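25th January, Tuesday

Slept badly and woke before the alarm. I made coffee and drank it standing, and then I took the bus to the place on Mladenović street. The heating was already on when I arrived, so I was glad, because last week my fingers were stiff until noon.

Today we had again the table with the checkered cloth. I like this cloth. My grandmother had one with small squares too, hers was blue, and we were not allowed to put anything hot on it. Selma Perić says the pattern makes her eyes tired after an hour. She wants to order a plain one from Gikley, but the plain one costs more and I think we will keep the squares until the summer. 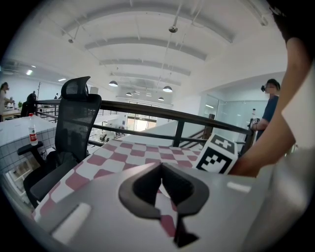 In the morning I wrote down what we still need for the room. A longer cable for the power strip, felt for the chair wheels, sponges, a second cloth for the days when the first is in the wash. The wooden floor scratches easily and the owner already spoke to me once about it, in August, when we moved the cabinet. I was ashamed then, although it was a very small scratch. I would like also a proper shelf for the plates. Now they live in a box under the coats and every time somebody has to kneel.

For lunch I had soup from Dilska and half of a roll. Selma told me about her sister's new apartment, it has 60 square meters and a balcony, and the kitchen is painted green. She laughed so much about the green that she had to put down the spoon.

In the afternoon it went slower. The cloth slides when a person leans on the table, and then one side hangs lower and I must pull it back. My mother used clips for this, metal ones with a small flower. I should look if such clips still exist. The office chair was again in the way, it has no good place in this room — by the table it is too close, and by the cabinet one cannot pass. 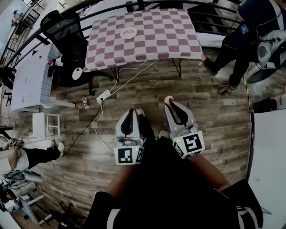
I stayed a little longer to sweep and to wash the plates. There are 22 of them now, with the ones from Rokier, and I don't know why we have so many. My back hurts, but less than on Friday. On the way home I bought bread and a lemon, and I forgot the sponges.

Tomorrow I must call the owner about the lamp in the hallway.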